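April, bench notes, glaze tests

Prosser batch again. Arwel Bellis wants the blue he got in 2 firings and never wrote down. Weighed 200 g dry, added water, sieved it. Lumps — naturally.
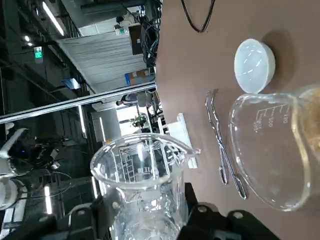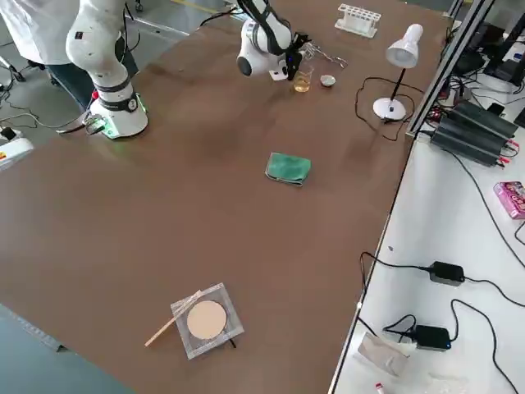
Cobalt is down to the last spoonful and Loan Sầm says Clokport is slow to ship. I'm thinning by eye for now, a habit I've complained about in others. A glass beaker with a proper pouring spout helps; my jam jar dribbles. Kiln to 1000 overnight. Label the tiles this time.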